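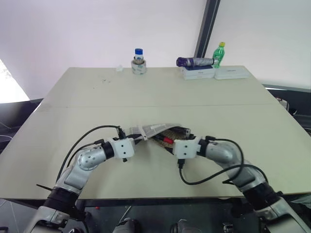
Fig. 1. Two-arm bench handling a folded sheet of printed paper.

Work and Automation, Unit 4: The Packing Bench
Handout, revised 4/7/21
Instructor: Celeste Veloso

Read this before the session and bring it with you. Last time we did the big history (looms, elevators, typists). Now we get to a single table, and I have been looking forward to it all term!

1. Start with the task

Look at Fig. 1 and think about what it means to handle folded paper. A sheet of newsprint has no fixed shape. It sags, it creases, it has a loose flap exactly where you don't want one. Car plants had robot arms doing spot welds decades ago, and one reason is that a steel door panel is the same door panel every time. Paper is a different animal. When you wrap a mug at home you make dozens of tiny corrections with your fingertips and you couldn't list them afterward if I paid you.

Note the two arms. Each has its own gripper, and they meet over the same piece of paper. One-handed wrapping is miserable, try it tonight with a sheet of newspaper and a bowl. Write down every point where you wanted the other hand.

Note the table as well. There's a bottle with a roll of tape around its lower part, some boxes, a folded umbrella. Keep those in mind for section 3.

2. Our case: Skirholm

Skirholm is a mail-order housewares firm. Its packing floor had 37 people when the two-arm benches were brought in, and 19 of them agreed to talk with me over the following months. The first 2 benches went in during August, right before the busy season (we will argue about that timing in class).

What people told me, in short:

Wrapping was the job everyone complained about and also the job people were proudest of. Both at once. One packer could tell a good wrap by the sound it made when she set it down.

The new role was called "bench lead." A bench lead sets out the goods, watches the arms, steps in when the paper slips, and shows the arms a better fold when there is one. Several people loved this. They said it was like training a new hire who never gets tired of being shown.

Others missed talking. Packers used to stand in facing pairs. A bench lead stands alone, and the floor plan was drawn up before anyone asked about it.

Wrist pain came up in nearly every interview about the old work and much less in those about the new. Eye strain and boredom went the other way.

Pay grade is still open. Management filed bench lead under "machine tending." The packers say it is teaching, and that teaching should pay more. I find their case strong, but read both memos in the packet and make up your own mind.

3. Terms you need

Task versus job. A job is a bundle of tasks. Wrapping was one task in the packer's bundle. When it leaves, ask what rushes in to fill the hours.

Tacit skill. Know-how that lives in the hands. See the bowl exercise.

Exception work. Everything that falls outside the routine: the odd-shaped item, the torn sheet, the thing on the table that doesn't belong to the order. Look again at the far side of the table in Fig. 1 and decide, object by object, what you would want a machine to ignore. It's a surprisingly rich question and I have had great arguments over it.

Pace control. Who decides how fast the next item comes? At Skirholm the bench lead can pause the arms. At Plelidico, our comparison site, only the shift office can. Same kind of bench, very different day.

4. For discussion

Was "bench lead" a promotion? Use the interviews.

If a packer shows the arms a fold she worked out herself, does the firm owe her anything for it?

Redraw the floor so that bench leads can talk to each other. Sketches welcome, ugly ones too.

5. Reading

Boyer packet, pages 2 to 19, then the Skosport union memo on page 67. The memo is short and angry and very well written.

Response paper: one page, on either pace control or exception work. Bring your bowl notes.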